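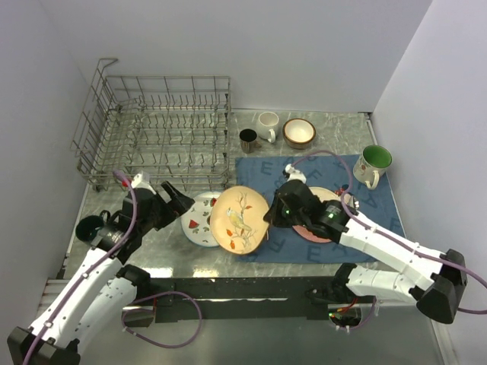 Unit 5: Draining and Racking Tableware
Course notes, prepared by Siobhán Dunne

5.1 Scope
These notes cover hand-washed tableware between the rinse and the cupboard. Washing is in Unit 4. Glassware and knives are in Unit 6.

5.2 Layout
The station has three zones: rack, mat, holding row. The rack stands at one side with its long side parallel to the back wall. The fabric mat lies flat beside it and takes pieces waiting for a slot. Cups, mugs and small bowls go in a row near the back wall, clear of the path between mat and rack. Start with the rack empty.

5.3 Order of loading
Plates first, largest to smallest, then bowls, then cups and mugs. Round and oval plates do not share neighboring slots. An oval plate goes in on its long edge – on the short edge it sits too high and tips when the next piece is added.

5.4 Handling plates
Hold a plate by the rim at two opposite points. Bring it upright over the mat before moving it sideways. Lower it between the tines until the edge meets the base rails, then let go. Decorated faces all point the same way. Painted rims (fruit, birds, flowers) should not touch a tine if there is a free slot that avoids it.

5.5 Mugs and bowls
Mugs drain upside down, handles outward. A bowl leans at an angle so that no water collects in the foot ring. Metal cups are dried by hand and never left in contact with ceramic.

5.6 Breakage log
Houshang Ansari's August log for the Zusgate kitchen lists 2,534 pieces racked. Chips were recorded by position, and most were on rims in the two end slots. Leave the end slots for bowls.

5.7 Practical
Load one mixed set in the order given in 5.3. Marked out of 100. Points are lost for contact between plates, mixed facing and any piece set down outside its zone. Bring a dry cloth.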